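The Well-Dressed Sofa

Throws, cushions and the quiet tyranny of the made-up lounge room

There is a moment most evenings, somewhere between the washing-up and the news, when I lift four cushions off my sofa so that I can sit on it. Next morning I put them back. I have been doing this for long enough that I no longer think of it as tidying. It's more like feeding the chooks.

The sofa underneath is perfectly good. It came from Odcombe, the furniture place out past the rail yards that closed the year after, and it is a three-seater in a grey-green that was called Lichen on the tag and Mould by my brother. I loved it in the showroom. At home it spent one winter uncovered, took on a cup of tea and most of a laksa, and has worn a blanket ever since. Visitors compliment the blanket. I couldn't tell you the last time anyone saw the Lichen.

This seems to be the natural life of a sofa now. We agonise over the fabric, we bring home the little squares and prop them on the mantelpiece to see what they do at four in the afternoon, we pay extra for the one we can't stop thinking about, and then we cover it up. My grandmother did the same, with plastic, and we laughed at her for decades. She would like it known that her good settee went to auction without a mark on it.

I took the question to Alby Tautahi, who reupholstered chairs for most of his working life and now teaches a Saturday class in a former scout hall, where people bring in their wounded armchairs and learn how to swear at webbing. Alby has opinions about throws. He has opinions about most things that sit on top of other things.

"A throw's a confession," he told me, through a mouthful of tacks. "I see a throw, I want to know what's under it."

What's under it, in his experience, is one of the following: a dog, the evidence of a dog, sun damage, red wine, or nothing at all. The last category annoys him most. He once drove an hour to quote on recovering a couch, peeled back a heavy cotton spread and found the original wool without so much as a pull. The owners had been saving it. They couldn't say for what.

He does allow that a throw can be done well, and that the trick is to leave some of the sofa showing. An arm will do it. If the arms are a decent colour, let them get on with being arms, and put something on the seat that has the nerve to stand beside them.

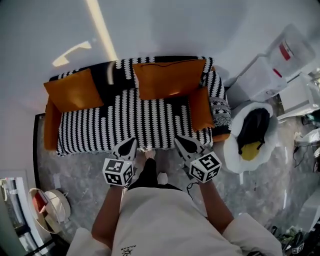 Mustard arms, a black-and-white throw and a row of orange: cover the seat, keep the colour.

Mustard is a case in point. It's a colour people claim to be frightened of, and it turns up in half the houses I visit. Left alone it can look like a waiting room with ambitions. Put a strong black-and-white pattern across the seat and it bucks up considerably, and the orange cushions, which on paper sound like a dare, turn out to be near enough relations to get along. A small knitted pillow in black and white down at one end picks up the throw without copying it. Patterns that match exactly always make me think of bridesmaids.

Then there's the fringe. I was against fringe for years, on the grounds that it's a broom you can't put away. Mine sheds. It collects toast. When I wash it, it comes out of the machine as a single dreadlock and has to be combed out on the kitchen table with a dog brush, and we have never owned a dog. But a fringe that stops just above the floor does something useful for a sofa, a bit like a decent hem on a pair of trousers. Too high and it looks as though it shrank. Too low and you will vacuum it, once, and remember the noise.

Getting it to hang level is another matter. I've tried measuring and I've tried squinting from the doorway. Alby's way is to fold the throw in half lengthways, lay the fold along the middle of the seat, and open it out forwards and back. The excess gets pushed down behind the seat cushions with a wooden spoon. He is particular about the spoon. A hand, he says, always comes back holding a corner of the blanket, plus a biro.

It will stay level until somebody sits down. There are products that claim otherwise, and I have bought two of them. The Drultent grips are foam batons you wedge down the crevice, where they work nicely until they surface at a dinner party. Flunik makes a clear corkscrew pin that goes through the throw and into the upholstery. The pins held beautifully, and I found the missing one with my thigh.

On cushions, the trade and the public parted ways some time ago. The trade would like you to have more. I stood in the homewares section at Ó Briain last June, where a display couch had been loaded so heavily that the only available seat was the price card, and watched a couple try to work out where their legs would go. Square ones at the back, smaller squares in front, a bolster across the lot like a seatbelt. The big squares were $58 each and the small ones $39, without inserts. You are expected to bring your own stuffing.

I'm not above any of this. I bought a small one.

My own working rule, arrived at by tripping over them, is that a cushion should either hold you up or get out of your way. The big squares against the backrest earn their keep with anyone who has a spine. A smaller one tucked against the arm is for reading, or for putting over your face during penalty shootouts. And everybody is permitted one that does nothing but look nice. In our house that's a velvet number with piping, and it spends its evenings on the floor with its back to us.

You'll notice I haven't mentioned the chop, that karate dent across the top edge that stylists are so fond of. My partner believes in the chop. I believe a cushion should look as though it has been left in peace. We've reached a settlement under which the left end of the sofa is chopped and the right end is not, and a guest with any sensitivity can tell at once which of us lives where.

The floor matters more than I had thought. On carpet, a busy throw has to fight its corner, and usually there's a rug joining in as well. On something hard and pale, or a marbly grey, there's space for the pattern to be as loud as it likes. Our boards are the colour of a ginger biscuit and quarrel with almost everything, so we've settled for a plain oatmeal weave that offends no one and hides the toast.

Before I left the hall, Alby made me sit in a wing chair that one of his students was three weeks into. No throw, no cushions, just new wool pulled so tight you could have bounced a coin off it. It was extremely comfortable. I asked the student what she planned to do with it once it was finished, and she said it was going in the front room, by the window, and she'd already found a lovely blanket for it.

Alby went off to look for his hammer.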